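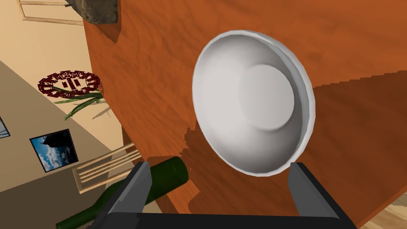
The bowl, from the wrist camera of the simulated arm.

I have been going to the Wednesday robotics class at Trotville since March, and I said I'd write about it once I'd made up my mind. I haven't made up my mind, but Rongrong keeps asking where the post is, so you're getting it anyway.

The set task this term is to get an arm to pick up a bowl from a table. In software, that is. The arm is drawn, the bowl is drawn, and so is the dining room they live in, with a wine bottle lying on its side, a wooden chair and pictures on the wall. I quite like the room. The view from the gripper is tilted so steeply that the table looks as if it's standing on end, and after two hours of it my neck starts to follow.

We work in pairs. Mine is Rongrong Lü, who is doing this properly and has opinions about learning rates. The idea is that you steer the arm yourself with a small controller, over and over, and the recordings go into a program which then tries to copy you. Our class had 1,000 recordings between all the pairs by the second half of term. We now have 1,417. The target on the whiteboard is 1,589, a number that Kęstutis Petrauskas, who teaches us, arrived at by some sum he did before I joined and has never gone through again.

My trouble with all this is the word "learn", which gets used very freely. Kęstutis will say the arm has learned to approach the rim. What I see is that it goes to where the rim usually was when we did it. Shift the bowl towards the chair and it gets vague. In one of our runs last month it closed its fingers on nothing, lifted nothing with great care, and carried it over to where the bowl was meant to go. The score counter gave it part marks for the movement. I asked about that and was told the scoring was "shaped". I'd have liked part marks for shape when I was at school.

To be fair to Kęstutis, he doesn't pretend. The handout, which comes with the Stekent software the class runs on, is a different matter. It says students will come away "ready for real automation challenges". Ready how? I have not touched a motor. I have never had to tighten anything, or find out that a cable is too short. A bowl with a thickish rim is kind to a beginner, too. I'd like to see the same lesson with a wet plate, or a carrier bag.

Rongrong's answer is that you wouldn't want beginners near a real arm for the first few weeks, and that a thousand tries on a real one would take us until retirement. She's right about that. She also says the shadows are there to make it harder, so the program can't lean on the light being always the same. Look at the edges of them, though. They're jagged, like something cut out with bad scissors. If the program gets used to jagged shadows, what does it do in my kitchen? She said that was a good question and went back to her graph.

There is a competition at the end of term, against the Shiferaw club. Each side gets 11 attempts with the bowl in places neither has seen. I'm told Firenitz is giving the prize, and I'm told it's a mug. Our best version so far does well when the bowl is near the middle of the table and badly when it's close to the edge, so I suppose it depends who does the placing.

I've got better at the steering, I'll admit that. At first I came straight down and knocked the rim every time. Now I bring the fingers in low and open, one either side, and stop before I close them. Rongrong thinks my recordings are too slow and that the program is picking up my dithering – it does pause just before the grip, the way I do. I found that more convincing than anything in the handout, and slightly embarrassing. It may still be nothing cleverer than a tape recorder.

Next week we're meant to leave out the worst recordings and train again. I have a fair idea whose those will be. I'll put the results up here if they're any good, and probably if they're not.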